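Can a Machine Put the Cups Away Yet?

I get asked this at every family dinner, so I finally made a page for it. I've spent 17 years wiping down café counters, and I'd love to hand that job over. Mugs and a cloth are about as ordinary as chores get, and that's why I care about them more than backflips! 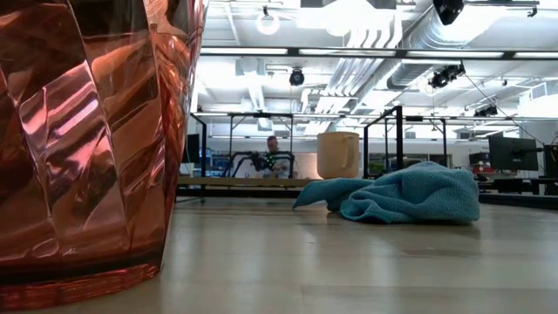
What I keep coming back to is how much of clearing up happens without thinking. You grab the mug by whatever bit is nearest, you shove the cloth aside, you're already looking for the next thing. Try writing that down as steps sometime – I did, for one shelf at Grimano, my old café, and gave up after 3 pages.

The lifting part doesn't worry me much anymore. 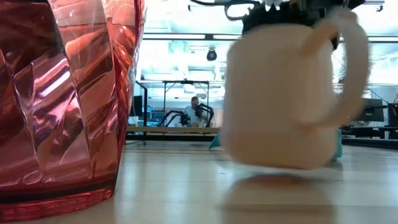
Cloths, though! A mug is the same shape every time you meet it, and a cloth never is. My friend Anathi Sithole thinks folding will be solved before dishes because a dropped towel doesn't break. I go back and forth on that (mostly back, when I look at my own linen closet).

Then there's deciding where things go, and every kitchen has its own ideas about that.

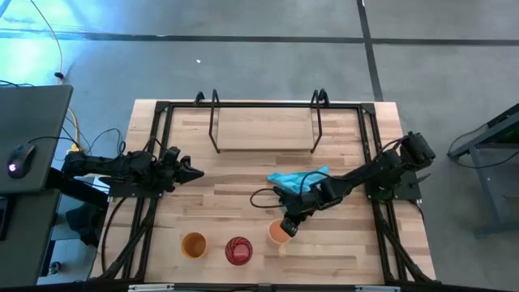
So would I buy one for my kitchen today?
Not for cups alone. I'd want it to clear the table, wipe it and put everything on the right shelf without me standing there, and I haven't met a machine I'd trust with all of that.

Shops may get there before homes do. A counter stays put, the cups match, and the mess is pretty much the same mess every afternoon.
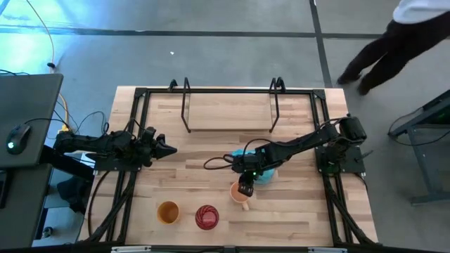 Valeriano Marín wrote to say I'm too fussy: he'd take a slow one tomorrow, as long as it worked while he slept and the cups were done by breakfast.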